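What Would It Cost to Run the Town of Pridthorpe for a Year?
Student project report, Introductory Economics
Group members: Máté Virág, Ildikó Bárány, Tamás Szabó
Submitted 16/01/2024

1. Question
Pridthorpe is the island town in a fantasy novel we all read in ninth grade. It has 300 households, a harbor, a castle guard and a free bakery. The author never says who pays for any of it. We wanted to know if the town could cover its own costs using only the income mentioned in the book.

2. Method
We read the novel again in December and wrote down every mention of money, wages, goods or taxes. Ildikó kept the list. Prices in the book are in silver marks. A loaf costs one mark in the neighboring town of Onville, so we used the loaf as our unit and did not try to convert to dollars. Anything the book left out we took from our course notes on preindustrial household budgets.

3. Spending
The guard is the largest cost. The book names 13 guards and says each one gets 10 marks a week plus food. Over a year the wages alone come to 6,760 marks. The bakery is next. If it gives each household one loaf a day, it hands out 109,500 loaves a year. Even if flour and fuel are only half the price of a loaf, that is 54,750 marks, which makes the guard look cheap. We checked this number twice.

4. Income
The only tax in the book is a harbor fee of 7 marks per ship. To pay for the bread and the guard wages, the town would need 8,788 ships a year, or 24 a day. The book describes the harbor as quiet.

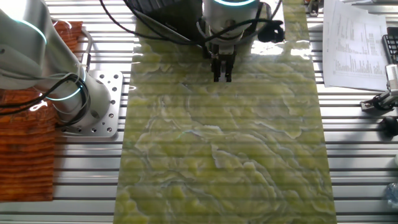 The other possible source is the quarry at Mitstead, which the town owns. Stone is sold there in one chapter, but no price is given. Tamás wanted to count it as income. Máté did not, and we left it out of the totals.

5. Result
On the numbers in the book, Pridthorpe runs out of money in its first year. Charging half a mark per loaf would pay for the flour and fuel, but the guard would still need 966 ships a year.

6. Limits
We ignored repairs to the harbor wall, the guards' food and the bakers' pay. We also assumed that prices stay the same all year, and a poor harvest would change that.

Thanks to Erzsébet Hegedűs for reading our first draft.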